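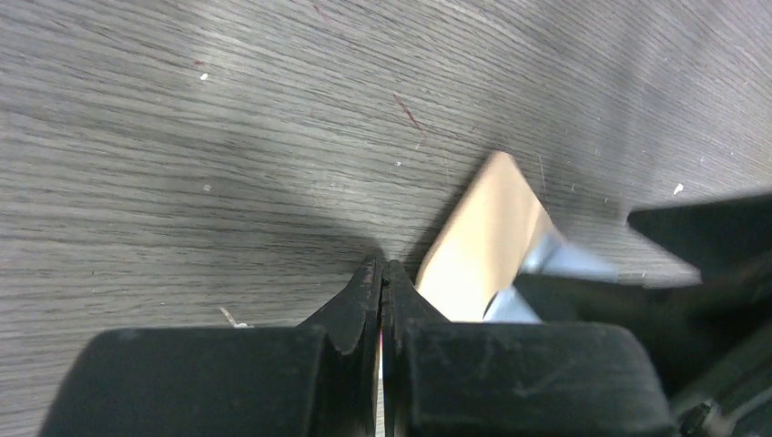

Go in September and go early, was the advice from a reader of last year's report, because by noon the good tables at Jarkwood are all covered in other people's coats and you can't see the tops. I took the advice and was through the gate a little after opening.

Jarkwood is the yard and workshop on the Studonberg road where old timber gets turned into tables, benches and shelves. They open to the public once a year. Entry was free, parking was 8 for the day, and the field was firm enough for an ordinary car. The signs from the Istomden side are poor. If you reach the second roundabout you have gone too far.

The visit starts in the timber store. Boards are stacked to the roof with thin strips between them so that air can get through, and each stack has a paper label with the month it came in. Most of it is from barns and old floors. We were told there were 404 boards in the store that morning, counted the evening before for the insurance. It smells strongly of dust and a bit of tar.

What I had come for was the grey tops. I like a table with weathered grain, and they are hard to buy without somebody having painted the grey on. The ones I looked at had long fine lines along the length, bending a little in places, with darker streaks and paler patches between. On one there was a thin reddish-brown scratch. I asked if it would be sanded out before sale and the answer was no, unless the buyer wants it done, and then the grey goes with it. Sanding takes you down to ordinary brown wood very quickly. They had a test piece to show this, half sanded and half left, and the two halves did not look like the same board.

Small bits do show on a top like this. White specks and crumbs stand out against the grey more than I had expected, and a wipe with a dry cloth tends to drag fluff along the grain. A soft brush is better. The finish they use is a hard wax called Tlapale, two thin coats with a night between them. It is sold in the shop by the tin. It darkens the wood slightly – ask to see a finished sample before you decide, as the raw boards are lighter.

The workshop itself was running at half speed for visitors. We saw joints being cut for a bench and a top being glued, and there was a long wait for the planing demonstration, which was too loud for the children near me. Ear defenders were handed out but they ran short. The talk on cleaning old nails out of boards was much better and I would have liked more of it.

Prices are not low. A six-seat table was 593 and a small side table with the same kind of top was 100. Delivery is extra outside Studonberg. Offcuts are sold from a crate by the door and these were going fast when I left, mostly to people making shelves.

Tea and cake were in the lean-to at the back, cash only. The toilets are across the yard. There is a step up into the timber store and another into the shop, and I did not see a ramp at either. I stayed until a quarter past one and came home with two offcuts and a tin of wax.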